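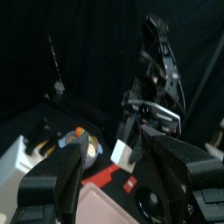
2 min read

Project report: two arms, one table
Stanard robotics class, team Ziltetum
Posted 2026-02-15

So our team picked the two-arm table task, mostly since everyone else wanted the line follower and we figured we'd have the bench to ourselves. The idea is simple to say out loud: one arm picks a thing up, the other arm takes it, nothing lands on the floor. We've been at it for 14 class sessions now and I have opinions!

The white block is my favorite thing to practice on. It has flat sides, so if you come in a little crooked you can usually still get a grip. The small cup with the orange ball is a whole different story (balls roll, who knew), and I'm not allowed to complain about it anymore in team meetings.

We ran 35 handoffs with the block last week and 15 of them failed. Most of the bad ones were my fault. I had the two grippers closing at the same time, so they'd fight over the block and it would twist. Now the second arm closes first, waits a beat, and then the first one lets go. Way better, but I haven't rerun the full set yet so no new number to brag about.

Our fingers are black and pretty chunky, with a narrow tip on the left one. I'd like to try softer tips next. I also want to clean up the code, which is at 1190 lines and has three functions that do the same thing (sorry, Berge bench, I know you have to share that repo with us).

Still to do before the June demo: the cup, the ball without the cup, and writing down the start positions somewhere other than my hand.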